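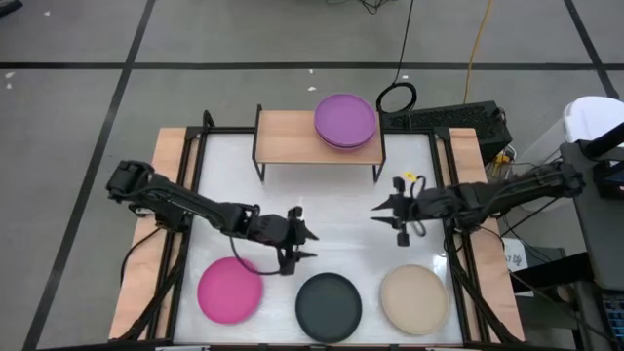
Kwon wanted to know who was going to tell the dish room, and she wanted to know before May.

"Tell them what?" I said. I was the dish room. I had been the dish room at Skanham for six years, first on nights, then on days, and I had come upstairs to ask about gloves.

She turned her chair all the way around. So that was how I heard -- holding an empty glove box, with my apron dripping on her carpet.

The hospital kitchen sends down plates from 70 beds, three times a day, and somebody has to sort and stack every one of them before they go back up. Purple for soft diets, pink for allergies, gray for regular, beige for the kids' floor. You do it standing. You do it with your wrists. I was good at it, I want to say that, I could do a whole cart while telling a story and never put a pink in with the grays. And I hated it so much that I used to see plates when I shut my eyes.

"Stoller's teaching the arms to stack," Kwon said. "They need somebody who knows plates."

"I know plates!" I said, much too loud.

I went over the next morning at 6, before the first cart. Stoller's place was one big room with a gray floor and cables everywhere, and the arms were bolted to a table no bigger than the one I eat at. They had a shelf for the finished stack. They had our plates, our real plates, and I can't tell you how funny it was to see them in there being so important.

The first plate the left arm went for, it squeezed straight down on the rim and the plate shot across the table.

"It's coming in too high," I said. "You want to get under the lip. Tip it first."

The engineer looked at me. Then he rolled his chair over and let me drive.

Oh, I loved it. You hold the controls and the arm goes where your hand goes, a hair late, like somebody learning a dance from you. By noon I could lay a purple on a purple without a click. I did it 4 times in a row and yelled. The whole room yelled -- I think they'd been lonely in there.

Back at Skanham it went over less well. People asked what happened to the rest of us, and they asked me, since I was the one coming in with a Stoller badge on my apron. I didn't have an answer. Kwon got 2 of us moved to the tray line and one to stores, and she fought for it, I saw the emails. My friend from nights took a job at Vinitz instead and didn't say goodbye to me. I think about that on the bus.

But my wrists don't hurt! I sleep! Last week they had me show the right arm how to wait for the left one, and I talked to it the entire time, same as I used to talk over the carts. It can't hear me. I told it the one about the flooded elevator anyway, and got the gray onto the shelf right at the good part.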